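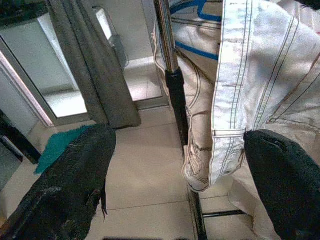

License changes for web and app embedding

From the April 23, 2025 issue

Three of the families we distribute moved to new license terms in March: Kernlow, Hofstetter and Skerus. The drawings, character sets and file names are the same as before. What changed is how web use is measured and what a desktop license lets you do with a PDF. Customers with an active license keep their old terms until renewal, and there is nothing to sign before then.

Web use

Under the old terms, web licenses were sold in page view tiers, counted per calendar month. Overages were billed at the end of the quarter. The new terms count domains. A single license covers one registered domain and all of its subdomains, with no view limit. A staging server on a different domain is covered if it is behind a password.

We reviewed 1381 web licenses before agreeing to this with the designers. Of those, 293 had gone over their tier at least once, and most of the overages were small enough that the invoice cost more to process than it brought in. Another 313 had been bought at a higher tier than the site ever reached. Natalia Solís, who handles renewals, will write to the second group with a revised price.

Agencies that build sites for clients still need one license per client. The agency may hold the files during the build and for 30 days after launch. After that the license has to be in the client's name. Transfer is free and takes one form.

Desktop use and PDF

Embedding in a PDF for viewing and printing is allowed, as it was. Embedding in an editable PDF form was a separate add-on and is now part of the desktop license, provided the font is subset to the characters the form needs. Full, unsubset embedding in a form that is handed out to the public is still not allowed.

Ebooks follow the same rule as PDF. Font files inside an EPUB must be subset, and should be obfuscated if the reading system supports it.

Apps

App licenses are counted per title. The same app on two platforms is one title. A white-label app sold under several names is several titles. Jurgita Ots asked us to spell this out after a long exchange over Hofstetter last year, and the wording in section 6 of the license is hers.

Modified files

Reserved names remain reserved. If you convert, rehint or subset a file for your own licensed use, you may do so, and the result stays under the original license. You may not pass it on, and you may not change the outlines without written permission from the designer. Dace Hunt has agreed to give permission for small changes to Skerus, such as a modified ampersand for a logo, by email and at no charge. Algirdas Žukauskas prefers to make changes to Kernlow himself and quotes for them by the glyph.

Pravus

Pravus is not included in this round. Tõnu Eglītis is redrawing the italics and would like the new terms to start with the new version. Until that is out, Pravus web licenses continue with page view tiers. Please note that a combined order for Pravus and any of the other three will arrive as two license documents with different terms – keep both.

Checking which terms apply

Open the license PDF that came with your order and look at the version number at the foot of the first page. Anything below 4.0 is the old text. If you have lost the PDF, it can be downloaded again from your account page under Orders. Copies bought through resellers carry the reseller's own numbering, so send us the order number and we will look it up.

We have had 27 questions so far, most of them on subdomains. The answers have been added to the license page, below the full text. Questions on trial fonts are not covered there. Trial files keep their limited character set and may be used for mockups and internal presentations, and on no public site.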